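Can You Hear the Tindeck Sirens Indoors?

Student project report, Emergency Planning elective, Skerwood College

The town of Tindeck has four outdoor warning sirens. According to the town leaflet, they will alert "every household" in case of an attack, a nuclear accident or a large chemical release. Our group wanted to know where that claim comes from. The leaflet gives no source, and the town website repeats the sentence word for word.

The sirens are the Cullar type, on steel poles, and they are more than 45 years old. When they went up, most houses in Tindeck had single-pane windows and few had air conditioning. As far as we could find, no one has checked the coverage map since then. The map shows neat circles around each pole, as if hills and buildings did not exist.

Method

We listened during the monthly test in August. Listeners were placed at 13 indoor locations, all inside the circles on the map. Windows were closed. Each person wrote down whether they heard the siren and whether it would have made them stop what they were doing. We did not use sound meters. We had one phone app and it gave readings we did not trust, so those are left out.

Results

The siren was clearly heard at four locations. All of them were close to a pole. At the others it was faint or not heard. In the reading room at Mohammadi Hall, which the map puts well inside a circle, the listener heard the ventilation and nothing else.

Keep in mind that our listeners knew the time of the test and were waiting for it. A person who is asleep or running a vacuum cleaner would probably do worse. The town would say that it also sends phone alerts, and that outdoor sirens are meant for people outdoors. Fine, but then the leaflet should say so.

Problems with our own work

One test on one afternoon proves very little. Wind matters and we only wrote down "light." Two listeners in the same building disagreed about what counts as faint, and we kept the lower answer. We also chose places we could get into, mainly college buildings and our own homes, so the sample is not a fair picture of the town.

We would not tell anyone the sirens are useless on this evidence. We would say "every household" is unsupported, and we would like to see whatever the town based it on. Our letter asking for it has not been answered.

Shares: 4 | Comments: 0

Related projects
Reading the Skerwood Evacuation Map
Who Gets the Phone Alert?
What Is Left of the Tindeck Shelter Signs
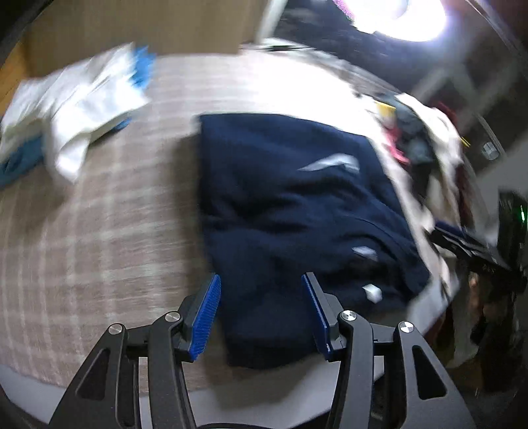
Page last changed: 02/09/2025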